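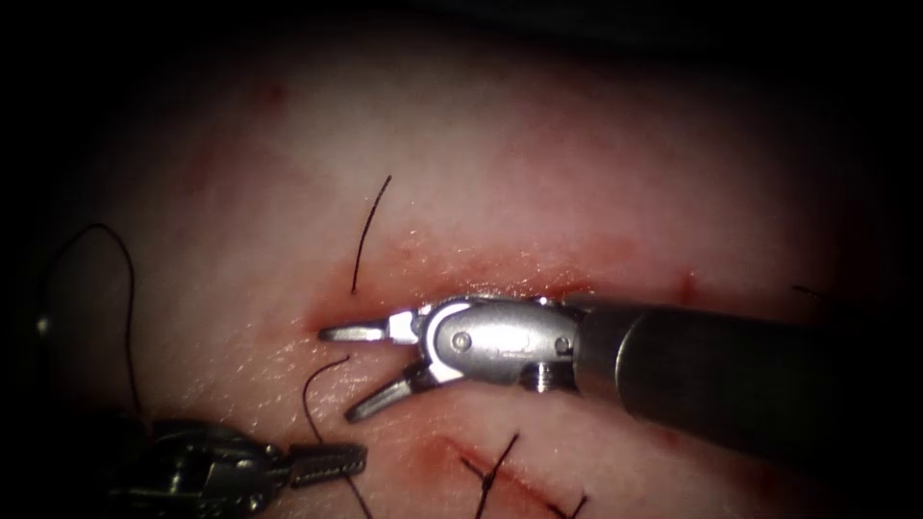

縫合練習用パッドの使用、保管、廃棄に関して、Ferkcombe手技練習室の利用者から寄せられた質問への回答をまとめる。対象は標準パッド「Gerance 186」と、大判の「Gerance 886」である。記載のない製品については、各製品の取扱説明書を優先する。

## パッドの選択

### Q. 186と886は何が違うのか

表面の材質は同じで、寸法と裏打ちが異なる。186は片手で持てる大きさで、裏打ちは薄いメッシュである。886は長い切開の連続縫合を想定した大判で、裏打ちが厚く、台への固定を前提とする。結節縫合だけを練習する場合は186で足りる。

### Q. 切開があらかじめ入っているものと無地のものは、どちらを選ぶべきか

運針と結紮の反復が目的であれば、切開入りを選ぶ。切開そのものを練習項目に含める場合は無地を選ぶ。価格は同じである。無地のパッドに自分で切開を入れる場合は、次項以下の条件に従うこと。

### Q. 皮膚層と皮下層を分けて縫えるか

886は可能。186は層間の接着が強く、真皮縫合の練習には使えるが、層ごとの剥離には向かない。無理に剥がすと表面層が裂ける。

### Q. 実際の皮膚と同じ感触か

同じではない。刺入時の抵抗は実際の皮膚よりやや高く、針を抜くときの摩擦はかなり高い。張力をかけたときの伸びも少ない。運針の角度、刺入点と刺出点の位置、締め具合の左右差を確認するための教材と考えること。組織の損傷の程度を評価する目的には使えない。

## 切開の作成

### Q. 切開の深さはどの程度にすればよいか

表面層を完全に切り、皮下層の途中で止める。裏打ちまで達した切開は、縫合時に創底が開いたままになり、死腔の処理を練習できなくなる。深さが一定にならないときは、刃を寝かせすぎていることが多い。

### Q. 一枚のパッドに複数の切開を入れてよいか

よい。ただし創縁どうしの間隔は、最も近いところでも2 cm以上あける。間隔が狭いと、一方を締めたときに他方が引かれて開く。方向は平行でも斜めでもかまわない。斜めの切開は持ち手の角度を変える練習になるので、初回の課題を終えた利用者には併用を勧める。

### Q. 刃はどれを使うか

練習室の棚にある替刃を使う。市販のカッターは刃が厚く、創縁が盛り上がるため不可とする。使用後の刃は専用容器に入れる。容器が満杯のときは上から押し込まず、受付に申し出て交換を受けること。

## 縫合

### Q. 推奨する糸と針は何か

Illdenの練習用ナイロン糸、角針付きを標準とする。丸針は表面層で滑り、針先が逃げる。絹糸も使えるが、結び目が緩みにくい分、締めすぎに気づきにくい。編み糸は表面の材質を引っかくので、同じ切開を再使用する予定があるときは避ける。

使用期限を過ぎた臨床用の糸を持ち込む例がある。練習用としての使用は差し支えないが、包装に「練習用」と明記し、退室時にすべて持ち帰ること。

### Q. 刺入点は創縁からどれだけ離すか

課題票の指定に従う。指定がない場合は、左右を同じ距離にそろえることを優先する。創縁に近すぎると、締めたときに表面層が切れる。いったん切れた箇所は修復できないため、隣の位置に移る。

### Q. 結び目を締めると創縁が内側に巻き込まれる

刺入が浅く、針がパッドの表面に対して斜めに入っている場合に起こる。表面に直角に刺し、手首の回転で針の弯曲に沿って進める。それでも改善しない場合は、創底を拾う幅が不足している。垂直マットレス縫合に切り替えて、外反の状態を確認するとよい。

### Q. 創縁が白っぽく波打つ

締めすぎである。結び目を切り、やり直す。生体と異なりパッドは腫脹しないので、創縁が接する最小の張力で止める習慣をつけること。

### Q. 連続縫合の途中で糸が緩む

一針ごとに張力をかけ直していないことが原因である。助手がいる場合は、直前のループの糸を軽く保持してもらう。一人で練習する場合は、数針ごとにロックをかける方法でもよいが、課題票にロックなしと指定されているときは採点対象外になる。

### Q. 針が曲がる、または折れる

把持位置が針の後端に寄りすぎているか、刺入後に針をこじっている。針の後方3分の1付近を把持する。曲がった針を手や器具で戻して使ってはならない。折れた場合は作業を止め、両方の断片を確認してから再開する。見つからないときは、そのパッドを封筒に入れ、「針片あり」と書いて受付に渡す。

## 固定と照明

### Q. パッドが台の上で動く

裏面の粉や油分を拭き取り、付属の滑り止めシートを敷く。886は四隅をクランプで留める。両面テープは裏打ちを剥がすので使用しない。クランプの締めすぎにも注意が必要で、パッド中央が持ち上がるほど締めると、切開が常に開いた状態になる。

### Q. 手元の影で切開の底が見えない

照明を利き手と反対側の前方に移す。真上から一灯だけで照らすと中央が明るく、周囲が暗くなる。端の縫合に移るときは、照明を動かすよりパッドの位置をずらすほうが早い。金属の器具による反射が気になる場合は、照度を一段下げる。

## 手入れと保管

### Q. 表面がべたつく

未使用でも、開封後しばらくするとわずかなべたつきが出る。材質に由来するもので、不良ではない。気になる場合は中性洗剤を薄めた水で拭き、自然乾燥させたのち、タルクをごく薄く塗る。コーンスターチは湿気を吸って固まるので使わない。

### Q. アルコールで拭いてよいか

不可。表面層が硬化し、細かいひびが入る。消毒用の含浸綿も同様である。186、886とも耐薬品性は低く、アセトン等の溶剤では短時間で変形する。

### Q. 抜糸はいつ行うか

採点の記録が終わり次第、当日中に行う。糸を残したまま保管すると、結び目の跡が表面に残り、刺入孔も閉じにくくなる。抜糸では結び目を持ち上げ、表面に近い側の糸を切って引き抜く。切った糸の端をパッド内に残さないこと。

### Q. 重ねて保管してよいか

間に剥離紙を挟めばよい。紙を挟まずに重ねると表面どうしが密着し、剥がす際に表層が持っていかれる。直射日光を避け、平らに置く。丸めたもの、立てかけたものは反りが戻らない。1月の棚卸しで反りのあるパッドが多数見つかったため、以後、縦置きの棚は使用していない。

### Q. 一枚で何回使えるか

同じ切開について、縫合と抜糸の繰り返しは約14回が目安である。回数より状態で判断する。次のいずれかに該当すれば交換する。

- 創縁が裂け、刺入孔どうしがつながっている
- 裏打ちのメッシュが表面から見える
- 層が剥がれ、指で押すと横にずれる
- 針を抜いた後の孔が開いたままになる

切開部だけが傷んでいて周囲が健全であれば、無地の部分に新しい切開を入れて使用を続けてよい。

### Q. 裂けた部分を接着剤で直せるか

推奨しない。瞬間接着剤は硬化した部分が針を通さず、針先を傷める。シリコーン系の充填剤を使った報告が利用者からあったが、補修部と周囲の硬さが異なり、運針の評価には使えなかった。

## 廃棄と購入

### Q. 廃棄の区分は

糸と針をすべて除去したものは、練習室内の樹脂回収箱に入れる。除去できない糸がある場合は一般の可燃物とする。針または針片が残る疑いのあるものは、どちらにも入れてはならない。自宅で使用したパッドは、居住地の自治体の区分に従うこと。

### Q. 個人で購入できるか

Khan器材販売を通じて注文できる。186は一枚単位、886は箱単位の扱いとなる。練習室の受付では現品の販売を行わない。注文時には、切開入りか無地かを必ず指定すること。指定のない注文は切開入りで処理される。

### Q. 届いたパッドの色が前回と違う

淡い色調の範囲で、製造ロットによる差がある。硬さと裏打ちに差はない。同一課題の比較写真を残したい場合は、同じロットのものを続けて使う。ロット番号は外袋の裏面に印字されているので、袋を捨てる前に控えておく。

### Q. 初期不良はどう扱われるか

開封時点での層の剥離、気泡、裏打ちの欠損は交換対象である。未使用の状態で外袋とともに受付へ提出する。一度でも針を通したものは交換できない。

### Q. この頁にない質問はどこに出せばよいか

練習室の質問票に、型番、ロット番号、使用した糸と針の種類を記入し、受付の箱に入れる。教材担当のSajib Royが内容を確認し、回答を質問票に記入して返却する。型番の記載がないものには回答できないことがある。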